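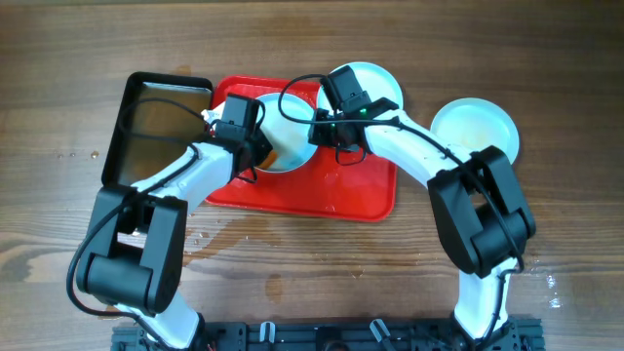 Le poste à deux bras de l'atelier Lins, bol en pince à gauche, assiette sous la pince de droite.

J'étais venu à la journée portes ouvertes de Sindholm pour le buffet, je ne vais pas prétendre le contraire. Le buffet était au bout du couloir, l'atelier Lins au début, et c'est ainsi que j'ai passé l'essentiel de mon après-midi devant deux bras blancs occupés à débarrasser une table, ce que je fais moi-même tous les soirs sans attirer le moindre public.

Le programme annonçait « cellule de desserte bimanuelle, montage et entretien ». Il fallait comprendre : un plateau de bois, un rail noir le long d'un bord, un bras à chaque bout du rail, et de la vaisselle. Tout est fixé sur ce rail en profilé d'aluminium à rainures, qui fait office de colonne vertébrale. On desserre, on fait glisser, on resserre. Le technicien de service expliquait que l'écartement des bras se règle une fois et qu'ensuite plus personne n'y touche, sur le ton de quelqu'un qui avait retouché l'écartement le matin même.

L'ordre de démarrage est affiché au mur, et il mérite d'être rapporté. On contrôle d'abord le serrage des pieds. On amène ensuite chaque bras à la main dans sa position de repos, on met sous tension, on attend, puis on fait bouger les articulations l'une après l'autre en partant de la base. Les pinces viennent en dernier, ouverture et fermeture, 10 fois à vide. Toute la séance de l'après-midi a commencé par ce petit applaudissement mécanique, et plusieurs visiteurs ont failli répondre.

Le vrai sujet de l'atelier, ce sont les câbles. Chaque bras a le sien, noir, qui court le long de l'avant-bras jusqu'à la pince en dessinant une grande boucle à l'extérieur. Trop court, il tire sur le connecteur quand le bras s'allonge. Trop long, il pend dans l'assiette. Celui de droite avait justement une boucle qui descendait sous la pince, au-dessus du plateau rouge, et j'ai passé un bon moment à surveiller cette boucle comme on surveille la manche d'un convive à côté de la saucière. La consigne maison est de refaire le cheminement toutes les 100 heures de marche. Le carnet d'entretien, posé en libre consultation, montre une interprétation assez souple du chiffre.

Côté travail, le bras gauche inclinait un bol blanc au bord du plateau rouge, avec au fond quelque chose d'orange brun que je n'ai pas cherché à identifier avant le buffet. Le droit se tenait au-dessus d'une assiette. Il y avait de l'eau sur le plateau et une belle flaque sur le bois. Les moteurs des coudes sont logés dans de gros boîtiers noirs, assez près de la table, et la question de l'étanchéité a été posée par une dame en imperméable. Réponse : on essuie. Le chiffon figure d'ailleurs sur la liste du matériel, entre les clés six pans et les doigts de pince de rechange.

Ces doigts sont la pièce d'usure de la maison. L'atelier les commande chez Belard par sachets de 7, pour une cellule qui en consomme 2 par pince. Je laisse les amateurs de divisions apprécier. Le remplacement prend le temps d'un café, à condition de ne pas laisser rouler la vis sous l'établi, et il faut refaire le zéro de la pince derrière, faute de quoi elle serre dans le vide avec beaucoup de conviction.

La démonstration de panne, prévue à 15 heures, consistait à débrancher un bras et à le remettre en service devant nous. Elle a eu lieu avec un peu de retard, le temps de retrouver la notice Kusturico, rangée dans le tiroir des notices, où l'on n'avait pas pensé à regarder. Le bras est reparti au deuxième essai. Applaudissements, humains cette fois.

Pour qui voudrait s'y rendre l'an prochain : la porte est en octobre, l'entrée est libre, le parking de derrière est plus grand que celui de devant. Au buffet, il ne restait que des radis.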